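Pad shear (robot wiping)

Pad shear is a fault in robot wiping and erasing tasks in which the soft working layer of a hand tool moves out of line with the handle the robot is holding. The handle follows its planned path, but part of the pad lags, folds or comes away and ends up outside the area being wiped. It is most often reported with whiteboard erasers, sponges and felt polishing blocks, where a soft pad is glued to a soft or semi-rigid back. The fault is also called pad walk or, in older shop notes, dragging felt.

Mechanism

A two-finger gripper holds an eraser at one narrow place. A person's hand spreads force over most of the back of the tool and shifts its grip as the pad starts to catch. The gripper does neither. When the arm pushes down and sideways, the load passes through the pinched section into the handle, then through the glue line into the pad. If friction between pad and board is higher than the glue or the foam can carry, the layers begin to slide past each other.

Flexible handles make the problem worse. A handle that creases at the fingertips can turn a few degrees in the grip with no change in finger position, so the joint encoders report nothing unusual. The wrist camera may show the change, but many wiping programs use the camera only to find the tool before the grasp and do not check it again until the tool is put down.

Board frames are a second cause. Most small boards have a raised plastic border, and a pad edge that crosses it at a shallow angle can catch. Rounded corners are the worst place for this, as the wiping path changes direction there while the pad is still loaded from the previous stroke.

The Ponden bench trials

The fault was described in detail by a group at the Ponden workshop, led by Soledad Iwasaki, during work on a tabletop cleaning routine. The routine ran on a Bemari arm with a parallel gripper and was meant to clear dry marker from boards laid flat on a table. In October the group logged 1,090 wiping strokes. The arm did not stop or report an error on any of them, and the first sign of trouble was a set of marks left standing at the board corners.

Trilok Maurya went back through the wrist camera recordings and found 20 strokes in which part of the pad was out past the border. In 6 of these the pad had come partly off its backing. The group had been looking at the force log, which stayed inside its limits the whole time — the limit was set to protect the arm and was far too high to protect the eraser.

A short report by Maurya and Zhuoran Han, dated Tue 4 November, gave the fault its present name. It also noted that novelty-shaped erasers did poorly compared with plain rectangular blocks. A shape that narrows to a point offers the gripper a convenient place to hold, but that place is usually far from the center of the pad.

Safety

Pad shear is a low-energy fault and no injuries were recorded at Ponden. The main hazards are indirect. A fingertip that is no longer backed by pad may touch the board and scratch it. Loose material can be pulled under the gripper and jam the fingers at the next release. Desmond Whitfield, who wrote the bench rules for the workshop, added a line against reaching in to straighten a pad while the arm is enabled, after seeing it done twice. 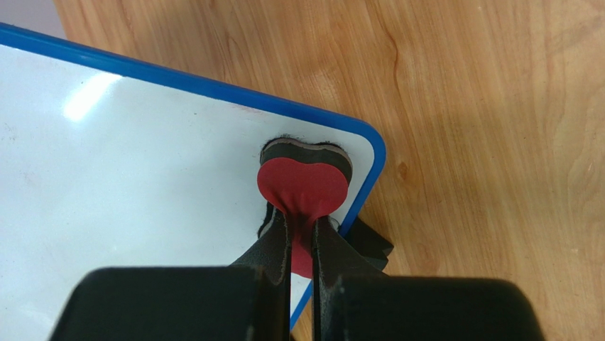
Can pad shear be detected without adding a new sensor?

A wrist camera is enough in most cases, provided the program compares the outline of the tool before and after each stroke and stops when the two differ.

Prevention

The usual measures are a lower downward force, a slower turn at corners and a path that keeps the whole pad inside the border. The Ponden group settled on a force limit of 5 newtons for soft erasers. Remzi Kaplan tested a clip called the Kultuven, a stiff plate that sits over the back of the eraser and gives the fingers a flat tab to hold. It stopped the handle from turning but did nothing for weak glue.

Regluing a pad is not recommended, as the repaired spot tends to be harder than the foam next to it and can mark the board. Worn erasers are replaced as a unit.

See also

Grasp slip
Compliant tools
Ding test (adhesive peel)
Wrist-mounted cameras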